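Gloved or bare fingers for holding a glass under a dispenser?

Posted by mk_benchwork

We have a two-armed humanoid on loan through September and one of the jobs on the list is drinks: take a glass, hold it under the spout of a beverage machine, bring it back, put it down. The arms and hands came set up and the basic motion works. What I can't settle is what should be touching the glass.

The hands can be run bare, with the white finger links exposed and the rubber-type tips doing the work, or with a black fabric glove over the palm and fingers and the thumb left out. I have been switching between the two since July and I keep getting results I don't trust.

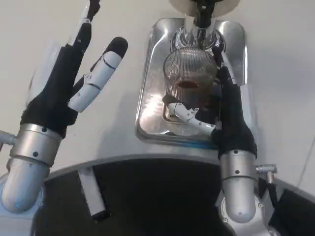

Right hand on the ribbed glass, thumb across the front.

What I have so far:

Bare hand. Good on a dry straight-sided glass. The tips hold and I can run the grip force fairly low. If there is any condensation the glass starts to turn in the hand, slowly, and by the time the arm is back at the counter the glass has rotated far enough that the release is off. I had two dropped glasses this way, both at the release and both empty.

Gloved hand. Turning mostly goes away. The fabric seems to spread the contact, and the palm helps, where on the bare hand it hardly touches anything. But the force reading gets mushy. The controller is from Zellel and it closes on motor current. With the glove on, the current starts rising earlier and rises more gradually, so my threshold for "contact" fires before the fingers are properly seated. I raised the threshold and then it squeezed too hard on a thin glass. It didn't break but I didn't like the sound.

I did 19 runs with each setup, same glass, same spout, same arm path. The gloved hand finished more of them, but I changed the threshold partway through the gloved runs, so I know the comparison is not clean.

The other thing is the view. The head camera looks down over the chest, and once the hand is around the glass there is not much glass left to see. With the glove on, the hand is a large black shape and the segmentation treats part of it as shadow. With bare white fingers against a pale counter it has the opposite problem and loses the fingertips.

So, three things I would like to hear from people who have done this:

Is it worth keeping the glove and fixing the force threshold, or should I go bare and find a tackier fingertip?

Does anybody grip with the thumb alone uncovered, as we do, and does the difference in friction between the thumb and the fingers cause you trouble?

Would you put in a second camera, and where?

Budget is small. I can buy fingertips and a cheap camera. I can't buy another hand.

Posted by Daryna Yatsenko

Keep the glove and fix the threshold. I went through the same thing on a pouring task last year with different hands and a different controller, and most of my time went into blaming the fabric when the fault was in how I was detecting contact.

A single current threshold will not work well with anything soft between the finger and the object. What you want is the slope. With the glove on you get a long shallow rise while the fabric compresses, then a steeper rise once the finger is backed up by the glass. Look for the change from one to the other. I don't know the Zellel software, but if it lets you log current at a decent rate you can find the knee by hand on a few closes and see if it sits in the same place each time. On mine it did, until the fabric got wet.

That is the real weak spot of the glove. Wet fabric compresses differently and it stays wet. I kept two gloves per hand and swapped them whenever one got damp. If you are dealing with anything sticky, wash them the same day. Dried syrup made the fingertips stiff and moved the knee enough to matter.

On the thumb: leaving it bare is normal in my experience and I prefer it. You get one hard contact you can trust for position and several soft ones to stop rotation. The mismatch only bothered me when the thumb landed low on the glass and the fingers were up near the rim. Then the glass tips a little as the grip closes. Try to get the thumb and the middle of the fingers at nearly the same height. If you can't because the drip tray is in the way, close the fingers first and bring the thumb in last at reduced speed.

Also, run the arms separately before you average anything. Ours were not the same. The left wrist had slightly more play, and it showed up as a tilt at the end of the reach. If you have only tested the right hand, do a set with the left before you buy anything.

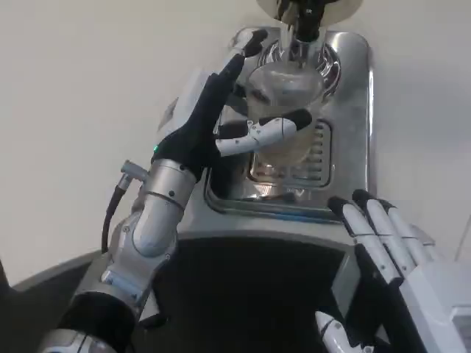 mk_benchwork came back on this later the same day to say that the slope idea made sense, that the controller does log current but only to a file after each close, and that a left-hand set would go in before any more threshold changes. The logs would be checked by hand first.

Working from the file afterward is fine for finding the knee. You only need it live once you know what you are looking for. If it turns out that the controller can't act on slope at all, a workaround is to close to a fixed position just short of contact, zero the current there, and use a small threshold from that point. It is slower and you need one saved position per glass, but with one or two glass types that is not much work.

One more note on your test. Changing the threshold partway through means you really have three groups. I would throw out the gloved runs from before the change and do them over.

Posted by gripfan_ohio

Go bare. Gloves are a hassle. I use Edero pads on my gripper and never had a glass slip.

Mine is a two-finger parallel gripper though, so maybe not the same.

Posted by T. Oakes

I'll only answer the camera part.

Yes to a second camera, but don't put it on the wrist. I tried a wrist mount on a similar job and what I mostly got was the inside of my own thumb. There is also a cable to manage and it will catch on something near the machine sooner or later.

What worked for me was a fixed camera off to the side, at about the height of the rim, looking across at the glass. From there you can see fill level and whether the glass is upright, and those are the two things the head camera is worst at. Use a cheap one with manual exposure. Auto exposure next to polished steel is a waste of time because it hunts every time the arm moves through a reflection.

If you can't mount anything on that side, hang a sheet of matte colored card behind the dispensing area. A mid blue or green will separate from both the black glove and the white fingers. It costs nothing and you may find you don't need the second camera.

For the head camera, mask out the robot's own body before segmentation. The chest never moves in that view if the head is fixed, so a static mask will do. For the hands you can project the arm model into the view and ignore what falls inside. It won't be accurate to the fingertip but it will stop the glove being read as shadow.

Ribbed glass is harder than plain for vision and easier for grip, by the way. If you are choosing one glass for the whole test, decide which of those problems you would rather have. I would use ribbed for tuning the hands and plain for tuning the camera, then see how each does with the other.

Comments

zindance_user: We used the Zindance tips on bare fingers. Good when new, but they picked up dust and had to be wiped between runs. Would not call them better than a glove.

pellworth: Did the slope thing work in the end? Same problem here with a knit glove and plastic cups, and the cups deform so I can't find a clean knee at all.

mk_benchwork: Partly. The knee is there on glass and it repeats well with a dry glove. Left hand does tilt more than the right. I have not tried plastic. The blue card is up and I'm holding off on the camera for now.

pellworth: Thanks, I'll try card as well.

Last updated: Thursday, August 22, 2019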